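Small-Room Layouts: Tables, Chairs and Clear Floor
Speaker notes, Tín Tăng

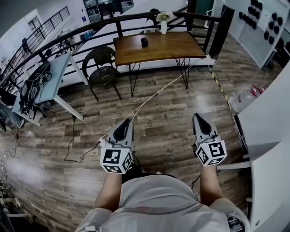

Section 2: Furniture on plank floors

Start with the table. Rectangular top, medium brown, thin black hairpin legs. Point out how much floor remains visible under it compared with a panel base.

Chair: rounded backrest, thin legs, angled slightly to the table. Leave it angled in the plan drawing too. Squared-up chairs hide the real footprint.

Railing: the curve sets the back limit. Draw it first, then place furniture. Urrutia's plan used 36 inches between chair and railing - quote this as their figure, not a rule.

Floor: mixed brown, gray and tan planks. Mention that mixed tones make cable runs harder to pick out. White and black cables both cross this one. Route along the wall where possible.

Hazard tape on the right: ask the room what it should mark. Allow 12 minutes.

Flowers stay near the far edge of the top. Working area stays in front.

Next: Lemetti floor plan, then questions to Ching-wen Kwok.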